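**Play helpers wanted for July, Beltetti Family Center**

We are looking for people who like small children and have free mornings. The work is paid, 16 dollars per hour, from 8:30 until noon. You don't need a diploma, but you should speak clear English – a second language is welcome.

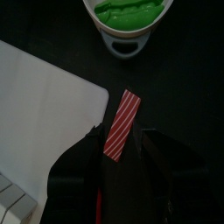 Helpers work in pairs with a group of children from three to five years. You will read stories, give the snack and lead one table of play. Bright green stuff in a white container with a handle is the kind of thing they ask for first, so please wear old clothes.

Write to Vernon Fortin at the center, room 39, before the end of June.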